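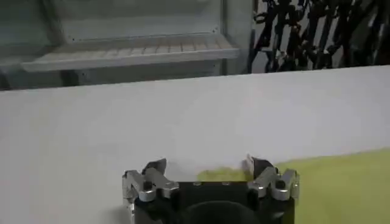 What is the best way to fold a cloth for wiping a large table?
Lay the cloth flat, fold it in half, and fold it in half again. The folded cloth fits under the hand and can be turned and refolded until each part of it has been used.

Table Cleaning and Cloth Care in a Shared Workroom
Project Report, Household and Facility Practice
Khoury Technical College, Vadville
Submitted by Qusai Atallah

1. Purpose of the Project

The project examined how cleaning cloths are used, folded, washed and stored in Room 2208, a shared workroom at the college. The room is used by several classes during the week. Its white tabletops show marks easily, and students had reported streaks left after wiping. Before the project began, cloths were kept in an open box under the sink and were taken out in no particular order. Used cloths were sometimes returned to the same box.

The aim was to write a short procedure that a student could follow at the end of class without supervision. The choice of cleaning liquid was outside the scope of the work. The room continued to use the diluted dish soap already supplied.

2. Materials

The room held 31 cloths at the start of the project. They had been bought at different times and varied in size, color and weight. Most were cotton or a cotton blend, and the remainder were microfiber. Cloths with loose threads or open hems were set aside and were not used in the trials.

Additional materials were a measuring cup, a spray bottle, two lidded bins, a drying rack and a shelf with a label holder. The bins were ordered from Skostalero, a local supply store. The smaller bin arrived with a cracked lid and was exchanged the following Monday.

3. Method

Three ways of handling a cloth were compared: bunched in the hand, laid open and pushed across the table with both palms, and folded into quarters. Each was tried with a dry cloth and with a cloth dampened with 200 milliliters of water and wrung out by hand.

The table was prepared in the same manner for every trial. A thin line of flour was shaken along one side and a teaspoon of cold tea was placed near the middle. The student wiped from the far edge toward the near edge in overlapping strokes. The surface was then left to dry and was checked from a low angle beside the window, where streaks were easiest to see.

Laundering was studied separately. Cotton and microfiber cloths were washed in separate loads, without fabric softener, and hung on the rack. Cloths were judged to be dry when the hem no longer felt cool to the touch.

4. Observations

The bunched cloth picked up the tea quickly but left flour behind in narrow bands. Its shape changed with each stroke, and it was difficult to tell which part of the fabric was still clean.

The open cloth covered the greatest area. It worked well for a final dry pass, but its corners tended to curl under when it was damp. On two occasions a trailing corner drew the tea back over a section that had already been wiped.

The quarter-folded cloth gave the most even result. Students who had not used this fold before needed a brief demonstration, mainly on how to open the cloth and refold it to reach the inner faces. The thickest cotton cloths were awkward to fold this way and were better suited to drying spills.

Dry wiping moved the flour toward the edge but did not lift all of it. A damp pass followed by a dry pass left the fewest streaks.

Hems dried more slowly than the center of the cloth in every load. Cloths hung over a single bar touched themselves along their full length and were slow to dry. Spreading each cloth over two bars corrected this, although it reduced the number that the rack could hold.

5. Procedure Adopted

Take a clean cloth from the shelf and check it for grit or loose threads.
Dampen the cloth and wring it out over the sink.
Fold it into quarters.
Wipe from the far edge to the near edge, turning the cloth when a face becomes soiled.
Dry the table with a second cloth, laid open.
Place both cloths in the bin marked USED and close the lid.

The procedure was printed in large type and posted next to the sink. The first version placed the drying step on a second page, where it was frequently missed. The text was shortened to fit on one sheet.

6. Limitations

The trials used one type of table surface and two kinds of spill. Grease, ink and glue were not tested. Streaks were judged by eye, and the light in the room changed between morning and afternoon sessions. The wear on the cloths from repeated washing could not be assessed within one term.

7. Recommendations

Cloths for tables and cloths for floors should be stored on different shelves. Worn cloths should be moved to floor use and marked at one corner with a laundry pen. A second drying rack is requested for July, when the room is booked for the summer course and laundry will be done more often.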